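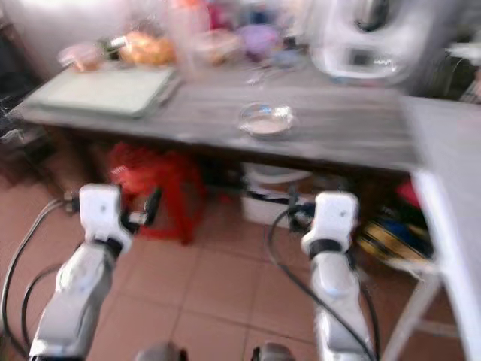 Progress report to the Sheehan Fund
Kimton Shared Kitchen, second period
21/10/2026

Dear Natalia,

Thank you for your patience with this one. I meant to get it to you before the end of last month, and then the plumber came, and then the plumber came back, so please take the delay as a sign that things have been moving along.

The main news is that the kitchen is in use. When I last wrote we had a sink, a good deal of dust and a lot of hope. We now have the long dark gray table in its place against the wall, with the ingredients lined up along the back of it and the front left clear enough for people to work. I was a little worried about that table, as the top is weathered and the grain shows all the way along it, but Hamish Lockyer talked me out of replacing it and I am so glad he did. The money we had set aside for a new one, $200, went toward bowls, trays and storage jars instead. I hope that is all right with you — the change is marked in the budget sheet Brendan sent over.

The cooking sessions began in the first week of October and we have run 4 so far. Digby Bright leads them, and he has kept to very plain food: pancakes, flatbreads, a vegetable soup, and a rice dish that ran long but was eaten to the last spoonful. Each session is 90 minutes including the washing up. We had planned on an hour, and the extra half hour has made everybody a good deal calmer (me included!).

A few things are still being worked out. Bags and bottles are kept along the back of the table for now, and it does get crowded back there once the cooking starts. Digby would like a shelf above, and Kaletti have quoted us $122 for the boards and brackets, delivered. We can cover that from what is left in the equipment line if you have no objection. The stools are a smaller matter. The red plastic one tucks neatly under the table, and I would like more of the same kind so that people who can't stand for long have somewhere to sit while they chop and stir.

We have also started writing the recipes up on cards, in large print, with the amounts in cups and spoons. Digby Ruawai is doing the lettering and has the pancake and soup cards finished. The flatbread card is on its third version, as he and Digby Bright do not agree about the resting time.

For the next period we plan to put up the shelf, finish the cards and add an evening session for people who work during the day. I will send the attendance sheets separately once Brendan has typed them up. You would be very welcome to come and cook with us whenever you are passing through, and if you let me know ahead of time I will make sure there is soup.

With warm thanks from all of us,

Hamish's co-lead and your regular correspondent,
Kimton Shared Kitchen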